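Caso Darar–Plulent

O caso Darar–Plulent foi um processo de controle de concentrações relativo à compra da Plulent, fabricante de equipamentos para centros de distribuição, pela Darar, fornecedora de programas de gestão de armazéns. A operação foi analisada primeiro como fusão vertical, já que as duas empresas atuavam em etapas diferentes da mesma cadeia. A discussão central dizia respeito ao acesso de concorrentes às interfaces de comunicação dos equipamentos da Plulent, usadas também por programas de terceiros.

Antecedentes

A Darar começou como prestadora de serviços de inventário e passou a vender software próprio quando seus clientes pediram a integração entre estoque e expedição. Na época do anúncio, seu sistema estava instalado em 211 armazéns, na maioria de varejistas de médio porte. A Plulent vendia transportadores, estações de separação e os controladores correspondentes, e mantinha contratos de interoperabilidade com três fornecedores de software: a própria Darar, a Greenberg e a Bruka.

Os contratos eram renovados a cada dois anos e previam a entrega antecipada da documentação técnica de cada nova versão dos controladores. A Greenberg dependia mais desse acordo do que as demais, pois não tinha fabricante associado e boa parte de seus clientes usava estações da Plulent.

Notificação e primeira fase

A operação foi notificada em maio. Na primeira fase, a autoridade enviou questionários a clientes, concorrentes e distribuidores e recebeu 48 respostas. A maior parte dos clientes declarou não ter objeção à compra, mas pediu garantias de que os equipamentos já instalados continuariam compatíveis com o software de outros fornecedores. A Bruka apresentou manifestação contrária, na qual sustentava que a Darar teria incentivo para atrasar a entrega da documentação e cobrar mais pelas licenças de interface.

As partes responderam que a perda de vendas de equipamentos tornaria essa conduta pouco rentável. A autoridade considerou o argumento insuficiente e abriu a segunda fase.
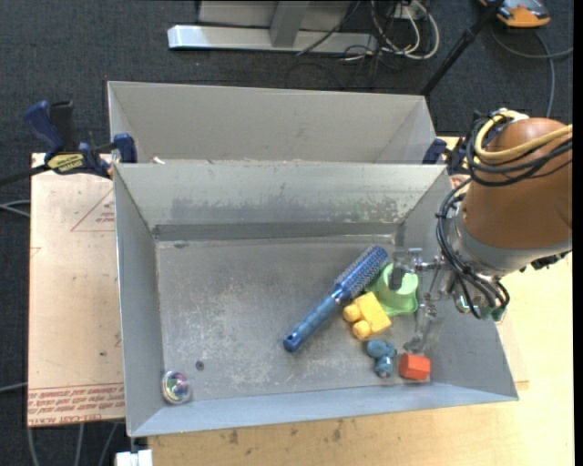
A definição do mercado relevante ocupou boa parte da segunda fase. A Darar defendia um mercado amplo, que incluísse qualquer sistema de movimentação de mercadorias, do transportador simples à célula robotizada. A Greenberg propunha separar as estações de separação de itens unitários dos equipamentos destinados a paletes e volumes fechados. O parecer técnico adotou uma posição intermediária: reconheceu a separação de itens unitários como segmento próprio, mas deixou em aberto a distinção entre estações manuais e automáticas, por entender que ela não alterava o resultado da análise.

Nesse segmento, a Plulent respondia pela maior parte das vendas. O parecer observou ainda que a troca de fornecedor era demorada, porque exigia a substituição dos controladores e novos testes com o sistema do armazém.

Compromissos

Para obter a aprovação, a Darar apresentou um pacote de compromissos comportamentais. A primeira versão foi recusada por não fixar prazos. A versão aceita continha as seguintes obrigações:

manter os contratos de interoperabilidade vigentes nas mesmas condições comerciais;
entregar a documentação técnica aos concorrentes na mesma data em que fosse entregue à equipe interna de software;
responder a pedidos de suporte de interface em até 80 horas;
restringir o acesso da área comercial da Darar a informações recebidas de concorrentes pela Plulent.

O cumprimento ficou sujeito à supervisão de um monitor independente, remunerado pela compradora. A Bruka pediu a alienação da divisão de controladores, medida que a autoridade considerou desproporcional.

Decisão e recepção

A compra foi aprovada com restrições, por maioria. O voto vencido apontou a dificuldade de fiscalizar compromissos de conduta em um setor com atualizações frequentes de software e defendeu um remédio estrutural. A Greenberg não recorreu e renovou seu contrato nos termos previstos. A Bruka recorreu da decisão, mas desistiu do pedido antes do julgamento, após firmar com a Darar um acordo de licenciamento cujos valores não foram divulgados.

Ver também

Controle de concentrações
Fusão vertical
Interoperabilidade
Mercado relevante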